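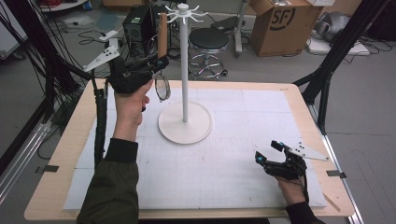 A white mug stand on gridded paper

How to plan a day at the Claltby Spring Fair

The Claltby Spring Fair runs over one weekend in April and fills the Market Hall, the square and both sides of Falis Street. A little planning saves a lot of queuing.

1. Book your entry slot. Entry is free, but the Market Hall holds 860 people and slots are timed. Choose one before 11am if you want to see the craft tables at their quietest.

2. Sort out travel. The number 14 bus stops outside the library. The car park on Ostrowski Road fills early -- use the park and ride if you are coming after ten.

3. Get the programme. Print it at home or pick one up at the hall door. Mark the workshops first, as they start on the hour and latecomers are not let in. Music in the square carries on all day and needs no booking.

4. Do the hall before lunch. There are 38 stalls this time, with pottery and kitchen goods at the far end. Most take cards, though a few of the smaller ones are cash only.

5. Eat early or late. The food stalls on Falis Street are busiest between 12.30 and 2pm. The Idollow tea tent has seats under cover and a children's menu.

6. Leave time for the lantern walk. It sets off from the library steps at 7.30pm on the Saturday and takes 27 minutes at an easy pace. Pushchairs can manage the whole route.

Page last updated October 28, 2024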